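Open bench night at Hokgate, Monday, May 18, 2026

I finally got to see Ottilie Aebischer's shared workshop, and what a bench! Blue top, drawers full of parts, and ribbed purple finger pads I wanted to copy on the spot. First up was bottles.
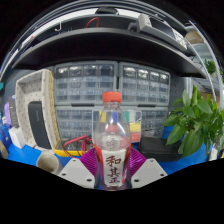
Pads and grip

Edeltraud Eder printed 11 versions of the ribs before she liked one – the soft ones won. I could have talked ribs all night. 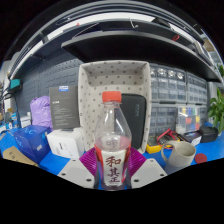
What do the ribs do on a smooth bottle?
They flex a little and spread the squeeze, so the plastic doesn't dent.

Then we talked about lining up on a cup or a bottle, my weak spot at home. 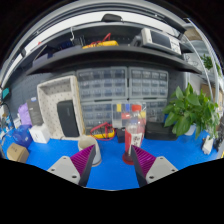

Next visit

I'm bringing my own fingers in 30 days.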